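Home | Kitchen | Workshop | Garden | Search

Getting an old tower PC apart (and back together!)

12 Feb 2023 – Workshop tips from Costhorpe

I love an old desktop tower. They're built to be opened, the parts are big enough to get hold of, and there's nearly always something worth saving. If you've got one gathering dust under the stairs, drag it out and have a go.

Start by shutting it down properly, then pull the power cord and every other cable out of the back. Hold the power button in for a few seconds. Now lay the tower on its side with the removable panel facing up and take the panel off. Working flat makes a huge difference – screws stay where you drop them, and you aren't fighting gravity every time you unseat a card.
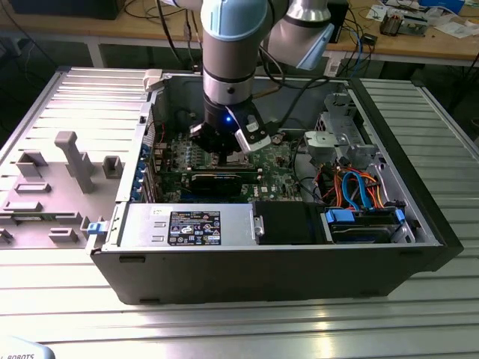
Side panel off, with the orange and blue SATA cables running down to the drive bay.

Before you touch a cable, take a photo of it on your phone. I took 4 on my last machine and used every one of them. Coloured cables are a gift, but plenty of them are plain black, so a bit of masking tape with a number on it helps too. Pull on the plug, never the wire, and check for a little metal clip you need to squeeze first.

Blue plastic usually means "push me" or "slide me" in these cases, so look for blue latches before you go hunting for a screwdriver. Leave the power supply sealed. I mean it! Take it out whole if you must, but don't open the box.

Memory is the most satisfying bit. Push the end latches outward and the stick pops up by itself. Going back in, line up the notch, then press both ends down firmly until they click. Touch bare metal on the case now and then while you work, especially if you're in socks on carpet (guilty).

Dust next. Use a soft paintbrush and short puffs of air, and hold any fan still with a finger while you clean it. I keep my screws in a Janideo parts tray, though a muffin tin does the job just as well.
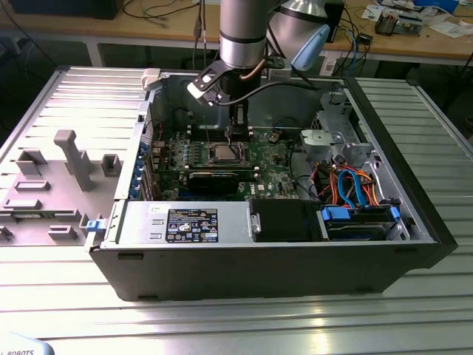 Windier: Great tips, but I'd add one about the processor. If you lift the heatsink, wipe off the old paste and put on fresh before it goes back. I skipped that once and my poor computer kept shutting itself down until I did it over.

Good one, and I'll add it to my own checklist. A pea-sized dab is plenty.

2 comments | 4 shares

Contact us | Back to top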